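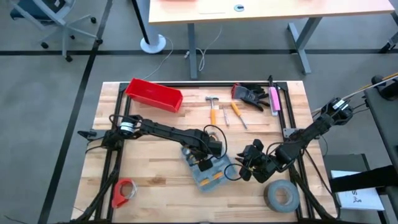
Mereana told him the ferry to Driltlow had stopped running before she was born, and that he could put his money away.

Vilgot left the coins on the counter. He had walked from Hultanbridge with his father's letter in his coat, and the letter said there was a ferry.

"When was it written?" she asked.

"May. It doesn't give the year."

She read both pages and went back to the first. The landing was still there, she said, 2 miles down, and her uncle kept a boat. He would want 50 for the crossing.

Vilgot counted it out.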